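A nasal spray given once a day cut the number of repeat sinus infections among adults prone to them, according to results released in April by Barua, the research company running the study.

The trial enrolled 3,201 adults at clinics in 4 regions. Of those, 1,218 used the spray, called Vono, for three months. The others received either standard care or a saline spray. 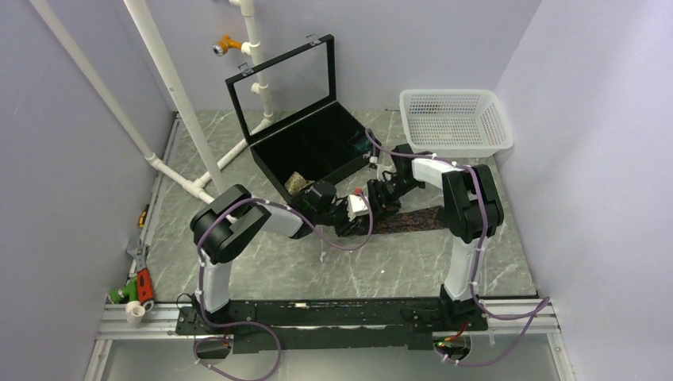
Two robot arms working over a dark cloth.

People in the Vono group had fewer new infections than those in the other two groups and took fewer courses of antibiotics, the company said. The most common side effects were a dry nose and mild headache.

"The difference showed up by the second month and held to the end," said Nuwan Roy, who led the trial. He said the results do not apply to children, who were not enrolled.
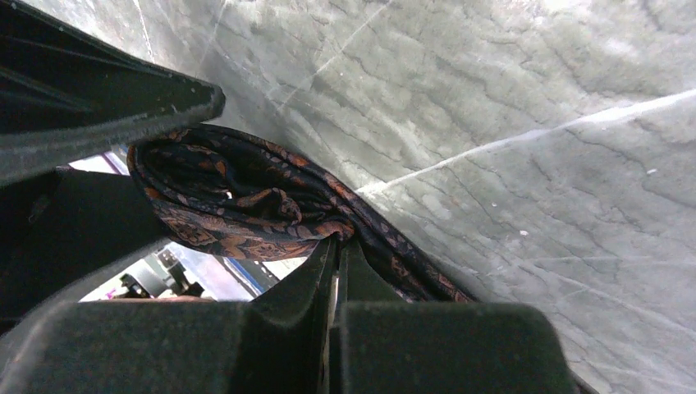 Full results have not yet been reviewed by outside scientists. Barua said it has sent them to a medical journal.

Tegan Paewai, a nurse at the Fomwood clinic, one of the trial sites, said most patients there had kept up with the daily dose. A follow-up study will look at whether the benefit lasts after people stop using the spray. Enrollment is open to adults who took part in the first trial.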